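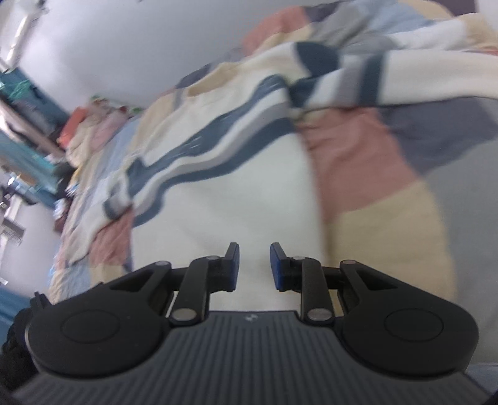 Can a Machine Make the Bed Yet?
Project report, Household Automation elective
Visitación Sepúlveda and Baltasar Prieto

Our question was small on purpose. Companies keep promising a machine that does the housework, and we wanted to know how close one is to dealing with a single bedroom. We picked two chores, straightening the bedding and folding a knit garment, and left out dishes and floors.

Neither of us had a robot to program. We worked with a hand-held two-finger gripper, so the arm, the eyes and the common sense were all human. We think that makes the test generous. If a job is awkward for a person limited to two fingertips, a motor won't make it easier.

What the sellers say

We read the sales material for two products, the Jirwood and the Deneo. The Jirwood brochure says its folder handles "up to 200 garments per load cycle." Read further and the garments are shirts, already flat, fed in one at a time by a person. The Deneo page shows a towel being folded on a bare table. We found no bed in either one, and no quilt.

Why a bed is hard

A patchwork quilt confuses the simplest kind of edge finding. Every seam between a pink block and a yellow one looks like a border, and so does every crease. The real border may be under a blanket. A person lifts the cloth and feels for the hem. Two rigid fingers can pinch whatever ridge is closest, but a ridge in the middle of a quilt is no use if you want the corner.

Weight matters too. Pull one corner of a quilt and most of it stays where it was — a person uses the other hand, or a knee.

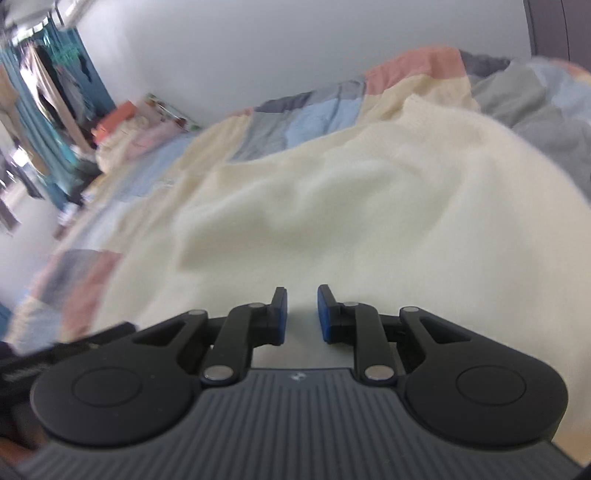
Ortuño, October 14, 2019

Knitwear brought its own trouble. Fuzzy cream fabric has soft outlines, and its folds throw only faint shadows. A ribbed corner that stands up is the obvious place to grab. Whether it is the right place depends on which way the garment is facing, and the gripper can't tell you that.

Our view

We don't believe a home machine will do this room soon. The Wirkum course notes call laundry "nearly solved," and we disagree, unless laundry means flat shirts. Our own work has limits: one room, two chores, and no motorized arm to compare against. We hope to borrow one in November and repeat the garment part first.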